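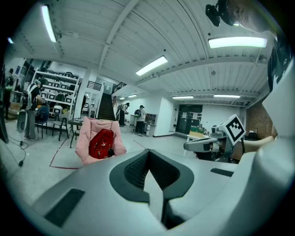 Issue 33

Preparing Handmade Goods for a Cooperative Market

Artisans who wish to sell through the Nindo cooperative should follow the steps below before delivering any stock. The procedure applies to carvings, baskets, beadwork and textiles alike.

Step 1. Set a price for each piece

Record the cost of materials and the hours spent on the work. Add the market fee, then the amount you need to earn. Pieces of the same size and design should carry the same price at every stall, including the Hiltora weekend market. Buyers often visit both.

Step 2. Label the work

Attach a small card with string -- adhesive labels leave marks on polished stone and dyed fiber. Write the maker's name, the material, the place of origin and the price. Use the stock number given to you at registration. A complete entry reads, for instance, 3134, followed by the name of the piece.

Step 3. Pack for transport

Wrap each carving separately in clean paper and place heavy items at the bottom of the box. Baskets may be nested if the rims are protected. No single box should weigh more than 33 pounds. List the contents on a sheet and keep 2 copies, one inside the box and one with you. 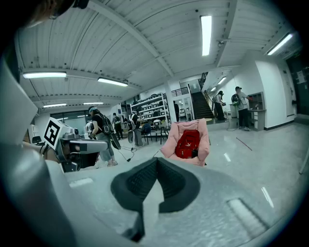
Boxes sent by way of the Ramalho depot must arrive before noon. Late deliveries are held until the next collection.

Step 4. Complete the consignment form

Enter every stock number and price on the form and sign it at the foot. Sellers bringing more than 200 pieces should write to the Plarell office in advance, so that shelf space can be set aside. Damaged items are returned to the maker with a written note.

Step 5. Review your sales

Statements are issued at the end of each month. Compare the statement with your own list and report any difference in writing. Unsold stock may be collected in February, or left on display for a further season at the same price.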